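Swapping fluorescent tubes for LED – quick version

Did the whole shop at Vatville this way in August, and people keep asking, so. Notes.

First, look at what tubes you have. Length and pin type. Take an old one to the store if you're not sure. I got mine from Zeng, Resen has the same thing for a bit more.

Breaker off. Not just the wall switch – the breaker. Put tape on it so it stays off. Then test at the fixture anyway.

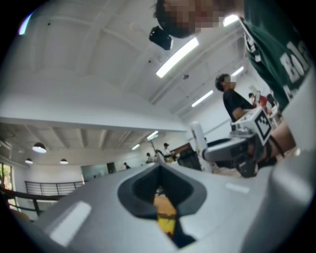 Color is where most folks go wrong. 4000 on the box means 4000K, neutral white, good for work. Lower is yellower, higher gets blue. With long tubes set into a white ceiling you get plenty of bounce, so don't overdo the brightness. Mine are 2265 lumens each and thats enough.

Next the ballast. Two kinds of LED tube: one works with the old ballast, one needs it gone. Read the box. If it says bypass, cut the ballast out and wire line and neutral the way the sheet shows. Some are fed from one end, some from both. Don't mix them in one fixture.

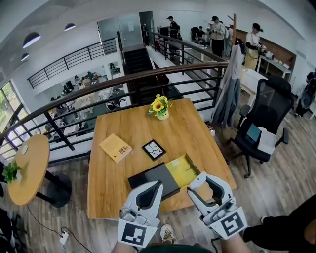 Then twist the new tube in, quarter turn till it clicks. Put the sticker on the fixture that says LED only. Breaker on, check for flicker. If it flickers and you kept the ballast, the ballast is probly shot.

Old tubes have mercury in them. Don't break them, don't trash them. Pistard takes them at the back door till 4.

Wiring questions – ask Deming Kong, he did the bypass on mine.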